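작은 열교환기 회사 오르사이드, 연구실 기술을 제품으로 옮기기까지

산업용 냉각 부품을 만드는 중소기업 오르사이드가 오는 11월 폐열 회수용 소형 열교환기 ‘로니코’를 정식으로 내놓는다. 정부의 중소기업 기술개발 지원을 받아 시작한 과제가 두 단계의 심사를 거쳐 마침내 판매용 제품으로 이어진 것이라, 회사 안에서는 벌써부터 잔칫집 같은 분위기가 감돈다.

로니코는 식품 공장이나 세탁 공장처럼 뜨거운 물을 많이 쓰는 곳에서 그냥 흘려보내던 열을 다시 거두어 쓰도록 만든 장치다. 회사가 시험 가동한 결과로는 버려지던 열의 최대 40퍼센트를 되돌려 쓸 수 있었다고 한다. 크기도 기존 설비보다 작아서 오래된 공장의 좁은 기계실에도 큰 공사 없이 들어간다는 것이 오르사이드 쪽의 설명이다.

개발을 이끈 자밀라 에카나야케 연구소장은 처음 지원 과제를 신청하던 때를 떠올리며 한참을 웃었다. “제안서를 세 번이나 다시 썼어요. 첫 번째 것은 지금 읽어 보면 저도 무슨 말인지 모르겠더라고요. 그래도 심사에서 받은 지적을 하나하나 고치다 보니 제품이 어떤 모양이어야 하는지 조금씩 보이기 시작했습니다.” 과제를 시작해서 시제품이 공장에 들어가기까지는 꼬박 7년이 걸렸다. 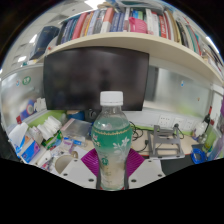 그 긴 시간 동안 가장 애를 먹인 것은 뜻밖에도 용접이었다. 얇은 금속판을 겹겹이 붙이는 과정에서 미세한 틈이 자꾸 생겼고, 제조를 맡은 루키안 빌리크 생산팀장은 협력사인 켈린의 작업장에 거의 살다시피 하며 조건을 바꾸어 가며 시험을 되풀이했다고 한다. 켈린은 이번 양산에서도 판재 가공을 맡는다.

첫 고객은 식품 가공업체 훌루스다. 훌루스는 지난겨울부터 세척 공정에 시제품을 들여 써 왔고, 이번에 정식 제품으로 바꾸면서 다른 공장에도 추가로 설치하기로 했다. 설비를 담당하는 스가와라 히데아키 부장은 “처음에는 솔직히 반신반의했는데, 현장 직원들이 먼저 다른 라인에도 놓아 달라고 하더라”며 반가운 마음을 감추지 않았다.

오르사이드의 직원은 현재 58명이다. 브람 스미츠 대표는 양산이 자리를 잡는 대로 조립 인력을 더 뽑고, 선박용 제품을 위한 후속 과제에도 지원할 생각이라고 밝혔다. 로니코의 가격과 설치 조건은 출시에 맞추어 공개되며, 그 전에 설비를 살펴보고 싶은 업체는 오르사이드 영업팀의 안 까오 과장에게 방문 상담을 신청하면 된다.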